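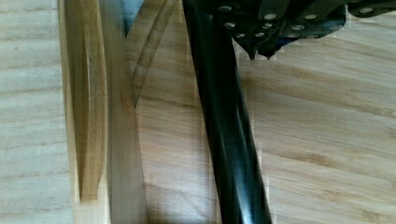 I spent most of November sanding and refinishing the dining table I got from my aunt, Wiesława Baran. A few people asked how it went, so I'm putting it all in one thread.

The table is solid wood. The old finish had gone yellow and sticky, especially where people rest their arms. I washed it first with dish soap and warm water. Half of what I thought was bad varnish came off on the rag.

If you're thinking of doing this, wash yours before you buy anything. I had already bought stripper. I did end up needing it, but one can was enough and I have two left.

Stripper: I used the thick paste kind, brushed on heavy and left under plastic wrap. The can says 15 minutes. Mine needed 28. Test a patch on the underside and write down the time.

Use a plastic scraper. I started with a metal one and put a gouge near one corner that I then had to sand out. That took longer than the rest of the side.

Sanding. I went 80, 120, 180. I only used the 80 on the worst spots. My neighbor Zdzisław Kaczmarczyk lent me his random orbital sander and told me to let the weight of the machine do the work. I pushed anyway and got swirl marks. I had to go back over them at 120.

You can't see swirl marks in overhead light. Put a lamp on the floor or hold a flashlight flat to the surface. I did this after dinner with the room lights off.

Edges and legs I did by hand. Two evenings for the legs. There's a groove turned into each one and I cleaned those out with a strip of sandpaper pulled back and forth like floss.

Someone asked about stain. I didn't use any. I had planned on a walnut color and tried it on the underside of the leaf. It went blotchy. I could have used conditioner and tried again but by then I liked it plain.

Finish is a water-based matte poly, four coats on the top and two on the legs. I waited three hours between coats and did a light pass with 320 each time. Wipe off the dust with a damp cloth and let it dry.

First coat raises the grain. It will feel like a cat's tongue. This is normal and the 320 takes care of it.

Wanda Kwiatkowski asked why not oil. Oil looks better to me too, but we have kids doing homework on this thing and I don't want to recoat it every year.

Cost: sandpaper, stripper, poly, brushes, and a respirator came to less than a used table would have from the place in Okadden. I would buy the respirator again before anything else on that list.

Things I'd change: do it in the summer with the garage door open, take the leaf hardware off at the start, and label the screws. I have one screw left over and haven't found where it goes.

It can take light use after a day, but the can says to keep heavy stuff off for two weeks. We're eating in the kitchen until then.

Next one is the chairs. Six of them, all with spindles. Starting in spring.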